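The Brorby table-top sorting bins, after a summer of bathroom stuff
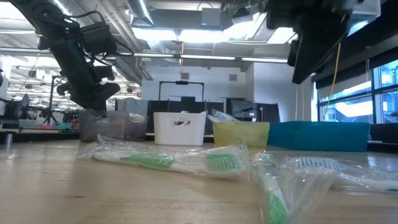
I bought the Brorby set in July because our hall closet had reached the point where opening the door was a commitment. We're a household that buys toiletries like we're expecting a siege. Toothpaste, cotton swabs, travel shampoo, the little soaps my mother-in-law brings back from every hotel she's ever slept in – all of it used to live in one giant box, and if you wanted dental floss you took the whole thing out to the hallway floor and dug.

So I wanted something low and open that I could line up, sort into, and then slide onto a shelf. No lids (I lose lids), no stacking system with clips, no fabric that gets gray at the corners. The Brorby set is three plastic pieces: a basket with a handle slot, a see-through bin, and a long shallow tray. I paid 43 dollars for mine from Skomodbridge, which felt like a lot for plastic, and I had it in my online cart for a good while before I gave in.

Let me start with the basket, as it's the one I'd buy again tomorrow. Mine is white. The slot in the front is big enough for my whole hand, and that sounds like a silly thing to be pleased about until you've tried to pull a full basket off a high shelf by pinching its rim. The edge of the slot is smooth, too. I had a cheaper basket from another store that left a red line across my fingers every time, and I kept it for years out of pure stubbornness! This one holds all our paper goods and cotton stuff, and the sides have stayed straight even when I really stuff it.

The yellow bin is the see-through one. Well, sort of see-through. You can tell that something's in there and whether it's getting low, but you won't be reading labels through it. I'm fine with that. My husband isn't, and he put masking tape on ours with "TEETH" written on it in marker, so now it's the teeth bin forever. It's a good size for toothbrushes still in their wrappers, which never want to lie flat and slither all over each other in anything shallow. Standing up in the bin they behave. You can also hang a clear plastic bag over the rim as a liner, and I recommend it if you keep anything in there that leaks. I learned about leaking from a bottle of mouthwash, and the smell of mint was with us for most of a month.

Now the tray. It's long and turquoise, a much louder blue than I'd pictured from the store page, and I've gone back and forth on it. On a table it's wonderful. You can lay things out in a line and see every single one of them, and for the actual sorting part of the afternoon it was the piece I reached for most. In the closet it's a pain. Our shelves aren't deep enough to put it in end-first, so it has to go sideways, and then it takes up the width that two baskets would have used. I ended up moving it to the bathroom cabinet, under the sink, where it holds combs and hair ties and whatever else my daughter drops in it on her way out the door. Measure first. I didn't.

A few words about how I do the sorting, because a couple of people asked me after my last post. I clear the dining table completely, right down to the wood, and set the containers in a row along the back edge. Then I bring the stuff out a handful at a time and put it down in front. It's much easier to decide about two toothbrushes than about a whole drawer of them. Anything still sealed gets kept or given away. Anything opened that I can't remember opening goes straight out. I also keep a plain brown paper bag at the end of the row for wrappers and packaging, and when it's full I fold the top over and carry it out. I tried using the fourth container from an old Grumik set for trash and it just ended up being one more thing to wash.

Speaking of Grumik, I know some of you swear by it, so here's how I think they compare. The Grumik bins are heavier and they nest better. If you plan to put your bins away between uses, get those. But they're opaque and they only come in matching colors, and with three identical gray boxes on a shelf I open the wrong one every time. The mismatched colors in the Brorby set looked kind of like a kindergarten classroom to me at first. Now it's the thing I'd miss. "It's in the yellow one" is a sentence that works when you're yelling down a hallway.

I also looked at the Bite organizers, the ones with dividers you can move around. My neighbor Povilas Laur has them in his garage for screws and picture hooks and he let me borrow one for a weekend. Great for screws. For bathroom things the sections are too small, and a toothbrush in its package won't lie in any of them unless you take out so many dividers that you've basically made a tray. He's very happy with his, and he told me I was using it wrong, so take that for what it's worth.

Cleaning: warm water, dish soap, a sponge. The basket's slot collects a little dust along the bottom edge, and I get it with a cotton swab. The tray shows water spots. I haven't put any of them in the dishwasher and I'm not going to try, though the sticker says top rack is okay. About that sticker – it's on the outside of every piece and it's miserable to get off. I used cooking oil and a fingernail and there's still a tacky patch on the yellow bin that grabs lint. For 43 dollars I'd like a sticker that peels.

Also, the pieces slide. There are no rubber feet or anything on the bottoms, so on a slick shelf they'll shift when you pull the one next to them. I cut up an old roll of drawer liner and put it underneath, and that fixed it for the closet. Under the sink I didn't bother.

Would I buy the set again? The basket and the bin, yes, in a heartbeat, and I wish they'd sell them as a pair. The tray I'd skip unless you've got a deep shelf or you do a lot of laying-things-out, like for school kits or care packages. My sister packs hygiene kits for her church, 100 at a time, and she took one look at the tray and asked where I got it, so there's clearly a person for it.

I'm giving it 8 out of 10, with a point off for the sticker and a point off for the sliding. I've started on the linen cupboard next and I'm trying two more of the white baskets in there for pillowcases. If they hold up I'll add a note at the bottom of this post.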